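Back on the timestamp problem this week, and I think I've finally got somewhere! Quick recap if you missed the December post: our planner kept closing the fingers a touch early, and Teodoro was sure it was the controller. I blamed the clock sync (I always blame the clock sync).

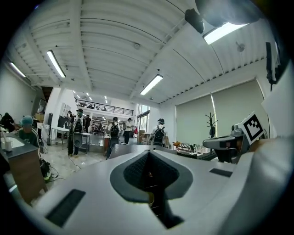 Can't you just shift all the timestamps by a fixed amount?

A fixed shift only works if the delay stays put, and ours creeps over a long run, so you have to estimate it again as you go.

So I wrote a little tool called Dukum that lines up marker motion with the finger width signal and fits the offset in short windows. I ran it over 3,342 clips and it threw out 803 of them, mostly ones where the marker was hidden for too long.

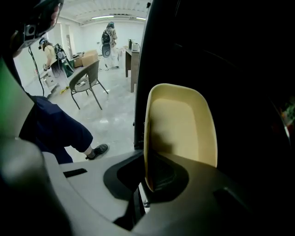

The windows are four seconds long at the moment, which Estíbaliz reckons is too generous. She may be right – I tried two and the fit got very jumpy, but my smoothing is pretty crude. Next job is a proper filter, then I'll retrain the planner and see if Teodoro still wants to rewrite his controller.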